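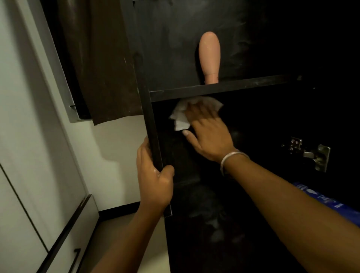

A tissue goes in under the shelf, where the dust is easier to miss. The back panel has streaks too.

THE BLACK CABINET YEARS

Somewhere along the line a great many of us decided that furniture should be black. I blame myself, and a showroom in October, where the lighting was so low that a black cabinet looked like something a concert pianist might own. I brought it home, put it opposite a south-facing window and discovered that I had bought a very large piece of paper on which dust could write to me.

White furniture hides dust. Oak hides it and looks pleased with itself. Black shows every speck, and then shows you the smear you made getting rid of the speck.

"People come in wanting black and I ask them which way their windows face," says Yatziri Espinoza, who sold cabinets for Nesside before she went over to cleaning houses full of them. "They think I'm making conversation."

Her method for the inside of a cabinet is short. Start at the top. Do the underside of each shelf before the surface below it, so that whatever falls has somewhere to fall that you haven't done yet. Hold on to the upright with your spare hand and lean in. Front edges last, as they collect fingerprints while you're in there.

She is against tissues, I should say. A tissue sheds, and on black it sheds in white. She uses a cotton cloth, barely damp, and follows it with a dry one. I put this to several friends and every one of them agreed that a cloth was the proper thing, and every one of them uses a tissue. The tissue is on the table and the cloth is in the cupboard under the sink behind the descaler.

Rajitha Munasinghe is a tissue man and unrepentant. "I scrunch it up so there are corners," he told me. "The corners get into the joint where the shelf meets the side. Show me a cloth with corners." I pointed out that a cloth has four. He said they were the wrong sort.

Then there is the matter of what stays on the shelf. The books all agree that you empty a cabinet before cleaning it. The books have not met my family. Wenceslao Trujillo, whose own black cabinet is a Mikuš of great age and greater weight, takes everything out except one thing, which he cleans round. His brother Eliseo does the same, with a different thing. I recognised this at once. Every cabinet has its permanent resident, some upright object with no obvious job that has stood in the same spot through several wipings and has come to look structural.

I did mine on 15th March, when the sun was low enough to be unkind. The top compartment took a few minutes. The lower one, being dark, had been left to its own devices for longer than I care to print, and I needed a torch and a cushion for my knees. I found a cap from a pen, a receipt and the spare shelf pegs I had turned the house over for last year.

By teatime the sun had moved round and the whole thing looked marvellous. I have since bought a lamp for that corner, a dim one.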